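Tang two-finger kit: gallery from the Gevport bench

Vendora supplies the Tang kit as a gripper, a wrist mount and the Fano task software, for fitting to an arm the customer already owns. Hefin Morris and Yuzhen Song had it on the bench at Gevport through July. The pictures show the cube set on the standard cloth, with a red, a green and a blue cube and a wicker basket.
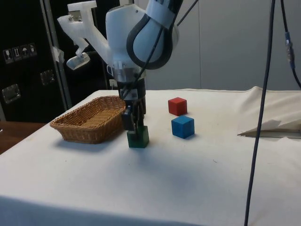 Approach height is set once per object in Fano and stored with the task. We left it at the supplied 30 mm. The gripper closes on position first and switches to force control on contact. Fingers are held by two screws each and can be changed without removing the mount.
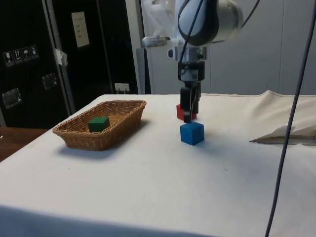

Stacking is a separate licence. It uses the same grasp routine with a slower final descent, and the release force can be edited. Idun Hägglund ran 108 stacking cycles at the default speed; her log is included with the full review. Cubes of unequal size need their own entries in the object table.

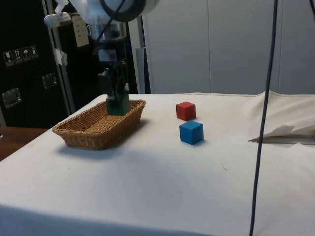

Basket tasks take a rim height and a floor height, both entered by hand. Bjartur Bisgaard would like these measured automatically, and Vendora lists that for the next release. Setup from unpacking to first grasp took 19 minutes, excluding the arm's own calibration.

Kit price as tested: £866 excluding VAT, stacking licence extra. Spare fingers are sold in pairs. Questions about the test method go to Qianru Cai at Gevport.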